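Welivo Teaching Guide
Section 4: Recording a Task by Hand Guiding and by Remote Control
Revised May 2, 2018

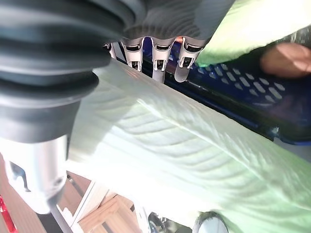
A recording is a set of demonstrations of one task, stored under one task name. The controller learns the movement from the whole set, so each demonstration should begin and end the same way, even when the items differ in size and shape. Soft items need the most practice. With a large leaf, bring the fingertips to hover just above the upper edge before you give any close command, and check the wrist camera view to see that the leaf passes beneath the fingers you mean to use. A second person may hold or steady a vegetable near the crate during practice, but see the caution in 4.2.

4.1 Before you start

1. Switch the controller to TEACH. The status light changes to amber.
2. Open the Recorder screen and choose New Task. Enter a name of up to 12 characters. Do not use spaces.
3. Set the mode to HAND or REMOTE. The mode cannot be changed once the first demonstration is saved.
4. Check that the wrist camera view is live. If the view is frozen, unplug the camera cable at the arm base, wait for the message to clear, and plug it in again.
5. Clean the fingertips with a damp cloth and let them dry. Look over the bellows for cracks or pinched folds.
6. Place the crate and the items within the taught area shown on the Recorder screen.

Note: If you are using the Drekport bench kit, load the bench profile before step 2. Tasks recorded under the floor profile will not open in the bench profile.

4.2 Hand guiding

1. Stand to the side of the arm, with the enable switch in your left hand.
2. Press the enable switch to its middle position and hold it. The arm goes slack and can be moved.
3. Hold the arm by the guide ring above the wrist. Move it to the start pose.
4. Press Record.
5. Guide the gripper to the item at an even speed. Stop briefly before contact – half a second is enough.
6. Press the close button on the guide ring. Wait for the grip tone.
7. Lift, move to the drop point, and open the gripper.
8. Return to the start pose and press Stop.

CAUTION: Never move the arm by the bellows or by the fingers. The bellows can tear and the finger clips can come loose.

CAUTION: Anyone steadying an item must let go and move their hand away before the close button is pressed. Grip force is limited, but a fingertip caught between two fingers will be bruised.

If the arm feels stiff in one direction, release the enable switch, wait, and press it again. Stiffness that stays after a second try means the tool weight is set wrong. Go back to section 3 and enter it again. The standard gripper with wrist camera is entered as 1000 grams.

4.3 Remote control

Remote mode uses the Sugiyama hand controller, supplied separately. Pair it as described on its own card, then continue here.

1. Stand where you can see both the arm and the Recorder screen.
2. Hold down the trigger. The arm follows your hand while the trigger is down and stops when you let go.
3. Set the scale to 62 percent for leaves, herbs and other thin items. Use full scale for moving between crates.
4. Press Record and carry out the task as in 4.2, steps 5 to 8. Use the thumb button to close and open the gripper.

Letting go of the trigger in the middle of a demonstration is allowed. Bring your hand back to a comfortable position, press again and go on. The pause is removed when the demonstration is saved.

Note: Error 433 means the hand controller has lost its link. The arm holds its position and the gripper stays as it was. Move closer, wait for the link light, and press Resume. Delete the demonstration if the item was dropped.

4.4 Checking and saving

1. Play back each demonstration at slow speed with the crate removed.
2. Delete any demonstration in which the fingers push the item before closing, or fold a leaf over on itself.
3. Record at least 12 good demonstrations, changing the position of the item each time.
4. Press Save Set. Keep the controller powered until the progress bar closes.

Sets can be copied to another arm of the same model with the Kundham transfer tool – see section 7. Run the first playback on the new arm at slow speed.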